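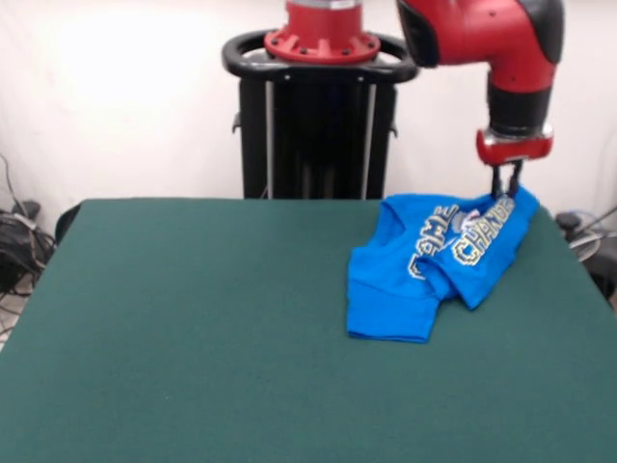
Does a Folding Method Matter? Clatine Module, Short Report

1. Aim

The module handout claims that a shirt folded the "proper" way takes up less drawer space and creases less. We were asked to test this on ordinary T-shirts. I doubted it from the start and still mostly do.

2. Surface and shirt

All folding was done on a green felt table. The handout says felt stops the cloth sliding, but gives no source. I would have liked a bare table to compare it with.

The blue GAME CHANGER shirt was the awkward one. With large lettering on it, you can't tell whether a line in the cloth comes from the fold or from the edge of the print. Partly folded, with a sleeve sticking out at an angle, it looks much the same as a shirt that has been dropped.

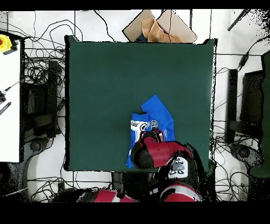

3. Methods compared

We used 2 methods, the Sirnham fold (sleeves in, then thirds) and the Entwistle fold (in half lengthways, then rolled). Each was done 40 times. The Sirnham stack came to 56 cm, which sounds exact until you press on it with your hand and it drops.

4. Problems

Creasing was scored by eye, by the same people who did the folding. The Dolell guide says a good fold lasts 1000 wears, and I can't see how anyone would check that.

5. Result

The Entwistle fold was quicker. On creasing I don't think our scores show anything either way, and I would not repeat the test without a plain shirt.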